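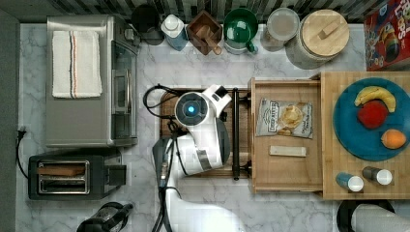 I watched the replay of Kári Juhl's last fight twice over breakfast, and I still think he should have stayed retired.

He was out of the sport for seven years. Then in February the promoters at Draltow put out a short clip of him hitting pads and the whole thing took off. More than 200 comments under it by the time I saw it, most of them saying he looked faster than ever. It was a clip of a man hitting pads. Anyone looks fast hitting pads.

The fight itself was set for four rounds, over in Stunby, against a kid called Norðdahl who has a decent jab and not much else yet. Juhl won the first round clearly. He cut off the ring well and landed two good body shots near the ropes. The second was close. After that his feet stopped. He was still seeing the punches, you could tell from his eyes, but he was moving half a beat after he saw them. I gave Norðdahl the last two rounds and the judges did the same, so with the second going his way on two of the cards it wasn't a robbery, whatever people are saying.

My brother disagrees. He boxed at the Calen gym for 3 years and says ring rust is real and a second fight would look different. Maybe so. I just don't know what a second fight is for. There is no belt in it, and the money at that level won't change anything.
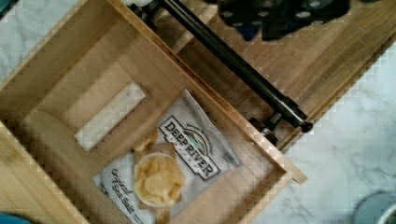

Chips in the snack drawer.

What bothered me more was the corner. Between the third and the fourth they gave him three different instructions at once - go to the body, stay outside, watch the right hand. He sat there nodding at all of it. His old trainer used to say one thing and then put the mouthpiece back in.

Norðdahl, for his part, was polite afterward and said he grew up watching him. I'd like to see him in with somebody his own age next. He drops his left hand when he steps back, and a sharper opponent will find that before long.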